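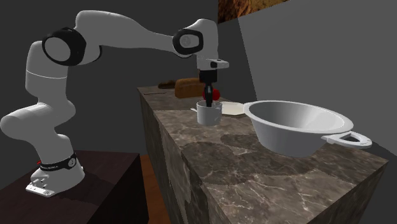 Dark grout or light grout with brown stone, that's what I've been going back and forth on all month! We're redoing my mother-in-law's kitchen in Punley and she wants a warm brown marble look, long run of counter like the one up top, with the veining left to do the talking. I love it. My worry is the backsplash. I have 700 small cream tiles sitting in the garage and I can't decide what goes between them. Anyone done this with brown?

guva_tiler
Light grout, every time! Dark lines on cream tile make a grid, and your eye goes straight to the grid and skips the stone. Go one shade darker than the tile and stop there.

Shehu
Have to disagree with guva. I did light grout behind a stove and it was tan by June. Mid brown, pulled from the palest vein in the counter, has looked great for two years.

guva_tiler
Did you seal it? Mine gets two coats and I cook with turmeric constantly.

Shehu
One coat, so fair point. Still prefer the brown though!

Roald Öberg
Make a sample board before you argue any more, it's the fun part. Stick a few tiles to scrap, grout half each way, let it dry fully and lean it on the counter. Look at it in the morning and again with the lights on at night. Grout dries lighter than it looks in the bucket.

paro_kitchens
Seconding the board. Also keep the joints narrow with small tiles, whatever color you pick.

original poster
Board is getting made tonight, both colors. She has already voted brown, so Shehu is ahead for now!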